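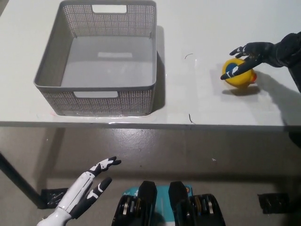
How a robot learns by copying

A robot does not know what a rubber duck is for. To pick one up, it needs a method. The method tested at the Hatham lab is called imitation learning, which means learning from recorded examples.

Step 1: Collecting examples
A person guides the robot's arms through a job, such as moving a duck to a basket. The computer records two things many times a second - the camera view and the position of each joint. One complete recording is called a demonstration. Efthymia Spanos and Kosmas Vasilakis recorded some 3,000 of them.

Step 2: Training
A program called a neural network studies the recordings. For each camera view, it guesses how the joints should move. The guess is compared with the recorded movement, and the program is adjusted to make the error smaller.

Step 3: Testing
The robot then works without a guide. The duck starts in a different spot for each trial, in any position or colour of light.

What was measured
With a small set of demonstrations, the robot succeeded in 13 of 20 trials. Training on the full set is being tested next, and results are due in September.

Words to know
Joint: a place where a robot part bends or turns.
Trial: one try at the job.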